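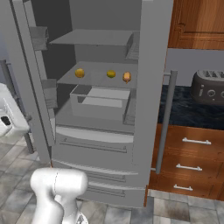
Fridge smells sour again one day after cleaning, what am I missing?

Posted by Ro-un Chae in Kitchen and Home, Grulbridge

Hello everybody. English is my second language, so please excuse me if some word is not correct.

I rent a flat on the Stenum side of town and the refrigerator came with it. In June I started to notice a sour smell each time I opened the door. I threw away the old food, washed all shelves with dish soap and left the door open for 90 minutes. The next morning the smell was back, a little weaker. On Tuesday I did everything again with vinegar and the result was the same.

I keep very little inside, mostly fruit and some leftovers with a lid. The temperature is set correctly, I think. The landlord says I should buy a new one and pay half, but I do not want to spend money before I understand the problem. Is there a place that people usually forget to clean?

Hajdu
8 replies on this site

Check the drain hole. On many refrigerators it is at the back wall, low down, sometimes behind the vegetable drawer. Water from the back wall runs through it into a small tray near the compressor. If milk or meat juice went in there one time, you can wash the shelves until next year and it will still smell.

Unplug it first. Pour a cup of warm water with a spoon of baking soda slowly into the hole, then pull the refrigerator forward and look at the tray. Mine was brown. Not every tray comes out, so look in the manual before you pull hard.

Also the rubber around the door. Open the folds with your finger and use an old toothbrush.

plorkotix
2 replies on this site

just put coffee in a bowl, works for me

Marrowfield14
14 replies on this site

Coffee only covers it. I agree about the drain, and I would add the underside of the shelves. If they have a plastic edge, liquid goes under this edge and dries. Take them out, let them reach room temperature before you put glass in warm water, and soak them in the bath.

About paying half: read your contract first. In my last flat the refrigerator was on the inventory list, so repair was for the landlord.

Ro-un Chae, reply to Hajdu

Thank you very much. It was the tray – I will not describe it. The hole was also blocked with something soft. I cleaned both and the rubber too. I will wait a few days and write here if the smell returns.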